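The Long Life of the Short Can

Packaging engineers divide the grocery shelf into two populations. The first is everything that has to be kept cold. The second is everything that does not, and it is much larger by item count and much older in its methods. The trade calls it ambient grocery: canned fish, boxed starches, dried fruit, condiments, powdered mixes. Margins on it are thin and the products change slowly. A can of tomatoes bought this September is close in construction to one bought a generation ago, and most of the differences are in the coating and the seam.

The seam is where most of the engineering sits. A food can is closed by folding the edge of the lid around a flange on the body, then pressing the folds flat. The result is called a double seam, and it contains five layers of metal and a thin film of sealing compound. The compound fills gaps the metal cannot. If the overlap between the two hooks is too short, the can may hold pressure on the line and leak a month later in a warehouse. If the seam is pressed too tight, the metal fractures at the fold.

Plomari, a contract packer that fills fish, beans and soups for store labels, tears down seams at the start of each shift and again after every jam. A technician cuts a strip out of the finished can, places the section under a projector and reads off the body hook, the cover hook and the overlap. The readings are entered by seaming head. A head that drifts is pulled before it goes out of tolerance, and the cans it closed since its last good check are put on hold. The plant runs 552 cans a minute on its main line, so a hold fills pallets quickly.
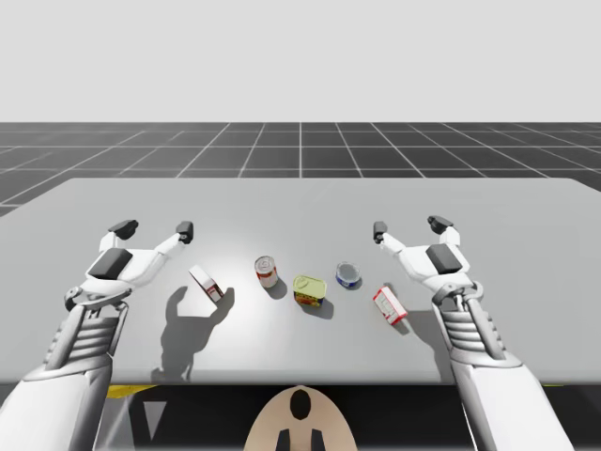 Heat treatment comes next. Low-acid foods such as fish, beans and most vegetables have to be cooked inside the sealed can, under pressure, at temperatures above the normal boiling point of water. The vessel is called a retort. The target is the slowest-heating point in the can, which for a solid pack lies near the geometric center and for a liquid pack lies somewhat lower, where convection currents are weakest. A probe through the wall of a test can records the temperature there, and the schedule is written from that curve.

Can height matters more than shoppers might expect. A short, wide can has a short path from the lid to the center, so it reaches temperature sooner and can come out sooner. Texture is better at the outer layer for the same level of safety at the core. Fish packers settled on the low can for this reason and for a second one, which is that a low can holds a cross-cut steak of fish in a single layer. The tall can survives in soups and vegetables, where liquid moves the heat.

High-acid foods are easier. Tomatoes, most fruit and nearly all pickled products fall below the acidity threshold at which the most dangerous spores can grow, and they need only a boiling-water process. The acid is harder on the package, however. Bare tinplate darkens and gives up metal to the contents over time, so the interior is lined. For decades the standard lining was an epoxy. Many packers have moved to polyester and acrylic systems, which behave differently in forming and are less forgiving of a scratched tool.

Grallwood makes linings for mid-sized packers and tests them by storing filled cans in a warm room. One recent trial followed 1,778 cans of crushed tomato through an accelerated hold at elevated temperature. Cans were opened on a schedule and examined for blistering, loss of adhesion at the beads and staining along the side weld. The weld is the usual trouble spot. It is coated in a separate step with a stripe of liquid or powder, and the stripe has to overlap the sheet coating on both sides without leaving a thick ridge, because a ridge will crack when the body is flanged.

Cartons fail in other ways. A boxed dry mix has no vacuum to lose, and its enemies are moisture, oxygen, insects and the weight of other cartons. The outer box supplies stiffness and a printed face. The inner pouch supplies the barrier. Board strength is measured across the grain and along it, and the grain is normally run around the carton, parallel to the shelf, so the large panels resist bulging. Boxes cut with the grain running the other way bow outward at the middle within a few weeks, and a bowed box takes up shelf width that was planned for something else.

Humidity compounds this. Paperboard in a damp stockroom can lose a large share of its stacking strength with no visible change. Plukonau, a regional distributor with an unconditioned warehouse near a river, rewrote its pallet patterns after a wet summer in which the bottom tiers of boxed gelatin crushed at the corners. The new pattern stacks cases in columns, corner over corner, so that the load travels down through the vertical edges. Interlocked stacking holds together better on a truck but puts the corners of one case over the weak center panels of the next. Plukonau now interlocks only the top 2 tiers and wraps the whole load.

The case itself has been changing as well. A plain brown shipper with a taped top is cheap to make and slow to unpack. A retail-ready case has a perforated front that tears away, leaving a tray that goes directly on the shelf. The perforation is a compromise between two groups of people. It must be weak enough for a stock clerk to open by hand in one pull and strong enough to survive the conveyor, the clamp truck and the trip. Cases with a long curved tear line open more cleanly than cases with sharp corners in the line, where the tear tends to run off into the board.
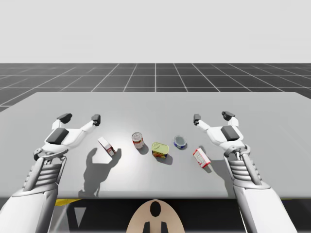 Shelf planning is the last stage, and it works backward into all the others. A chain such as Meijer carries many thousands of ambient items, and each is assigned a width, a height and a depth on a drawn plan. The width assigned to an item, counted in facings, follows its rate of sale and the size of its shipping case. A slow item in a large case causes trouble. The case will not fit in the space, the overflow goes to the back room, and the back room is where dates are forgotten.

Dates deserve a section of their own, because they are widely misread. Except on infant formula, the date on a shelf-stable product in the United States is generally a statement about quality. It marks the end of the period in which the packer expects color, texture and flavor to match what was intended. A sound can kept in a cool, dry place stays safe well beyond it. Flavor declines along a curve, and the slope depends on temperature more than on any other single factor. A pantry shelf over an oven will age a can of fruit far faster than a basement shelf.

Households that keep a reserve can borrow two practices from the warehouse. The first is rotation from the front: new stock goes behind old stock every time, including when only one can has been bought. The second is a hold point. Plomari keeps each lot for 90 hours after processing before release, then checks it for swelling and leaks. The home version is a short inspection when unpacking. A dent in the flat of the wall is cosmetic. A dent that reaches the seam, or any crease sharp enough to catch a fingernail, is grounds for discarding the can. So is a lid that flexes when pressed or stands above the rim.

Boxes call for less judgment. The pouch inside should be intact and the contents free-flowing. Lumps that break under light pressure come from ordinary moisture pickup and affect how the powder dissolves. Hard caking throughout means the barrier has failed somewhere, most often at the end seal, where a few grains of product were caught between the jaws when the pouch was closed.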